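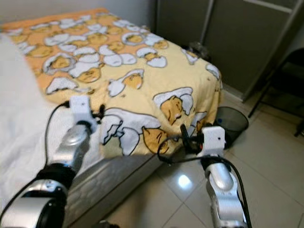 Re: [trolham-users] release condition for held objects over a bin
From: Chantal Paquette
Date: June 16, 2023

Hi Aiman, hi all,

Sorry for the slow answer, I wanted to try it on the bedroom setup before opening my mouth. Your message again so people don't have to dig:

> We're on Trolham 4 and the planner keeps stalling just before release.
> The arm gets to the bin, the target pose is reached, and then
> it sits there until the timeout. Same thing with the Setivgate
> perception node swapped out. Is the release check looking at
> the gripper or at the object? And does anyone bother with a
> separate check for transparent stuff?
> – Aiman Purba

It looks at the object, and I'm pretty sure that's your stall! The check wants the object's center inside the opening, and it gets that center from the depth cloud. Clear plastic gives you a lousy cloud (half of it is whatever sits behind the bottle), so the center wanders off toward the floor and the condition never goes true. I got the same stall here with a water bottle.
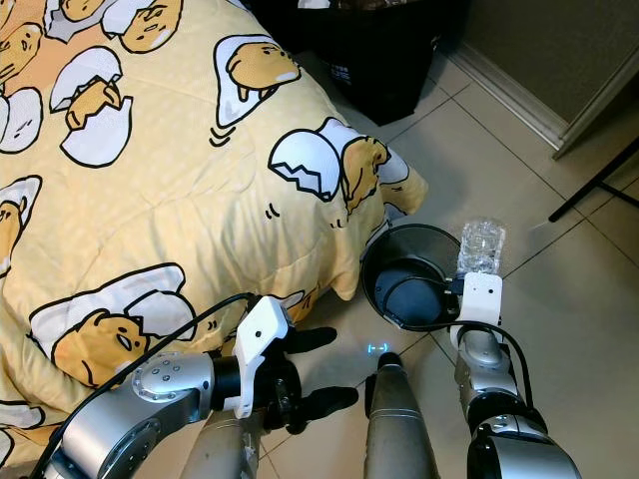 Bottle in the right gripper at the rim of the mesh bin, left gripper empty.

What I do now is skip the cloud for anything tagged transparent and use the gripper pose plus a fixed offset from the grasp. It's crude, but over 221 replays of our logs from April I got 8 stalls, and all of those were a bad bin estimate. Mesh bins are their own headache, by the way – the walls drop out of the depth image, so fit a circle to the rim and ignore the rest.
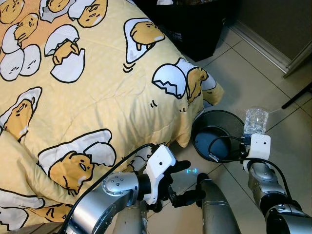
The other thing to look at is which side of the opening you're aiming for. Our planner likes the near side of the rim for whichever arm it's using, and with the default margin that can leave the object in the zone where the check flips back and forth from one cycle to the next. I added a hold so it has to be true for 10 cycles in a row. Hidayah Chong has a nicer version with a proper filter, and maybe she'll post it if we all ask.

For soft stuff I wouldn't use any of this. There's no useful center on a piece of fleece, and the fixed offset means nothing once the cloth starts to hang.
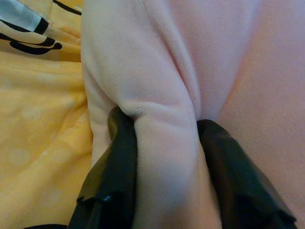 With cloth I go by finger width and the wrist view only, and the segmentation there is still shaky when two fabrics lie next to each other. Lensa's branch splits them by color first and that helps a lot, though pale pink under a bright highlight comes out as white and then you lose half the mask. Still working on that one.

Patch is in my fork under release-check. Tell me if it breaks on your arms!

Chantal

trolham-users mailing list | Contact the list owner: Marlina Majimbun | Back to top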